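Chapter 4
Cloth: The Unsolved Chore

4.1 Scope of the chapter

The preceding chapter dealt with rigid objects: cups, boxes, cutlery and tools. A rigid object has a pose that can be written as three numbers for position and three for orientation. Once the pose is known, the remainder of the task is largely a matter of reach, clearance and grip force. Much of the progress in shop-floor automation rests on this property.

Cloth does not have it. A towel on a bed can take up an unlimited number of configurations, most of which hide part of the towel from view. Its state after a movement depends on its weight, its weave, the friction of the surface beneath it and the history of every fold already in it. A person folding laundry disregards all of this and finishes the job while talking about something else. The purpose of this chapter is to set out why a machine cannot yet do the same at a useful speed, and which parts of the job are nearest to being handed over.

The chapter assumes the notation of Chapter 2 and the grasp taxonomy of Section 3.4. Readers using the book for the one-semester course may omit Section 4.6.

4.2 The two-point hold

Most methods for handling a flat textile begin with two grasps. A single grasp lets the cloth hang, and gravity draws it into a narrow, twisted column in which corners and edges are difficult to tell apart. A second grasp at a distance from the first spreads the load and exposes some of the surface. It does not guarantee a flat sheet. If the two points are not neighbouring corners, or if a layer has been rolled in with the grasp, the result is a sagging arc that is broad in one region and rope-like in another.

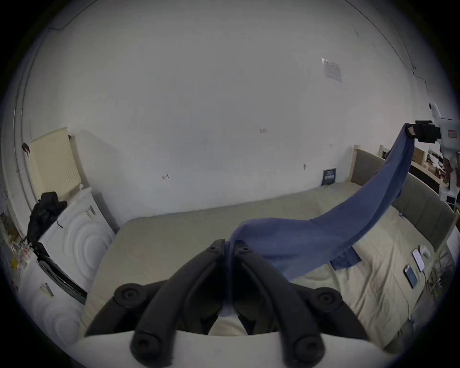 4.3 Terms used in this chapter

Grasp point. The region of cloth held between the fingertips. It may contain one layer or several.

Span. The straight-line distance between two grasp points. Span is set by the arms and is known to the controller.

Slack. The difference between the length of cloth along the shortest surface path between the grasp points and the span. Slack is not measured directly and must be estimated.

Belly. The part of the cloth that hangs below the line joining the grasp points. A deep belly indicates high slack. A belly that touches the work surface introduces friction, and the simple hanging models of Section 4.5 no longer apply.

Regrasp. The release of one point and its replacement by another, with the cloth otherwise held or supported. Regrasps account for most of the time in published folding routines and for most of the failures.

Increasing the span removes slack along one line only. Cloth away from that line remains free to sag, curl or fold over itself. Consider a rectangular piece held at two points, with the free edge falling in a curve. The upper boundary is nearly determined by the positions of the hands, while the lower boundary is determined by the material. A planner that models the first and neglects the second will place the cloth accurately at two points and badly everywhere else.

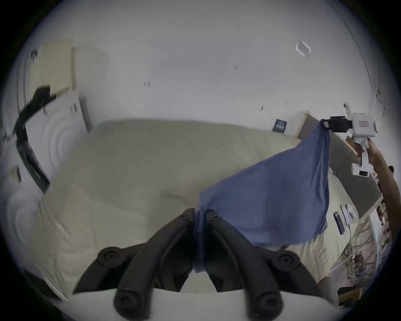
Why not simply pull the cloth tight?
Tension straightens the path between the two grasps, but it cannot open a fold lying to one side of that path, and beyond a certain load the cloth slips from the fingers.

4.4 A reference case: the Hornosach trial

The worked problems in this chapter draw on a trial run by Hornosach, a contract laundry in Clillerell, beginning in September. The firm wished to know whether a two-arm station could take over hand towels at the end of the drying line. The station was supplied by Navickas and used parallel-jaw grippers with an overhead depth sensor.

The acceptance target was one folded towel every 30 seconds. Over the trial the station was presented with 913 towels. Under favourable conditions, meaning a single towel of known size dropped alone on a plain table, the median cycle was 60 seconds. Experienced staff at the same table took 7 seconds.

Three observations from the trial are used later. First, the folding movement was seldom the cause of a failed cycle. Once the towel lay flat with its corners located, the fold itself was close to routine. Secondly, failures were concentrated in the earlier stage, in which a bunched towel had to be brought to a known configuration. Thirdly, a towel that was partly supported by the table behaved differently from one held clear of it. The supported part resisted being drawn out, and the free part twisted in its place.

The third point has practical consequences. Working close to a surface limits how far the cloth can fall if a grasp is lost, and it lets the surface do some of the flattening. It also means that the controller must reason about a single object obeying two sets of conditions at once. A mattress complicates the matter further, as the support itself gives under load.

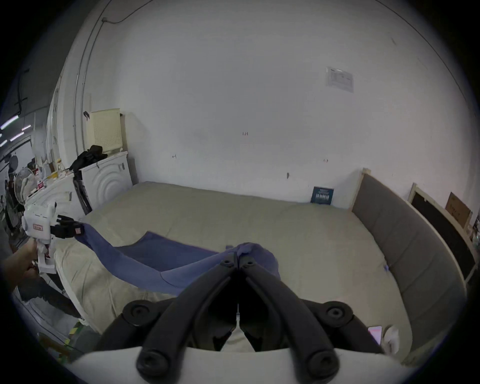
Mawar Kusuma, in a written comment on the draft of this chapter, objected that the comparison with staff was too generous to the machine. The staff figure included picking the towel out of a mixed bin and rejecting stained items, she wrote, and the station was asked to do neither.

The objection is accepted. Readers should treat the cycle times above as applying to different jobs, of which the machine's was the easier. Problem 4.7 asks for a revised comparison with sorting included.

4.5 What can be handed over at present

It is useful to separate household cloth work into stages: retrieval, singulation, unfolding, folding and stacking. Stacking of folded items is within the capability of ordinary industrial equipment. Folding from a flat start is feasible for rectangular goods and, with more difficulty, for shirts. Retrieval and singulation are feasible where an occasional double pick is tolerated. Unfolding from an arbitrary state is the limiting stage and receives most of the attention in what follows.

The usual strategy for unfolding is to lift, observe, find a corner and regrasp. Finding the corner is a perception problem of some subtlety. A true corner and the tip of an accidental fold can look the same from one viewpoint, and gathering the cloth at the fingertips conceals the very feature that would distinguish them. Holding a second corner high and letting the middle of the cloth settle on the bed or table gives a partial view, from which the remaining corners may or may not be recoverable.
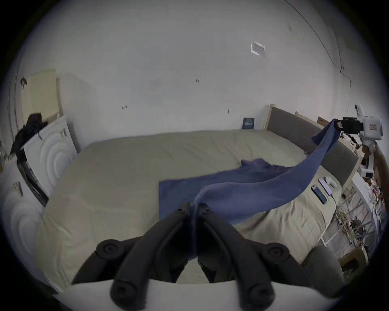 A reader of the first edition wrote to say that the household case was being judged by the wrong measure. In her view a machine that took all afternoon over one basket would be perfectly acceptable at home, provided it needed no help, and cycle time mattered only to laundries.

There is merit in this. The Hakeck station described in Section 4.8 was designed on that basis and is slow by any commercial standard. The proviso, however, carries most of the weight. A station that stops and waits for assistance once per basket has not removed the chore from the household, and unattended operation is a harder requirement than speed. For this reason the remaining sections report two measures for each method: the time per item, and the number of items completed between interventions.

Section 4.6 derives the hanging model for a sheet held at two points. Students should attempt Problems 4.1 to 4.3 before continuing. A tea towel and a flat table are sufficient for all three.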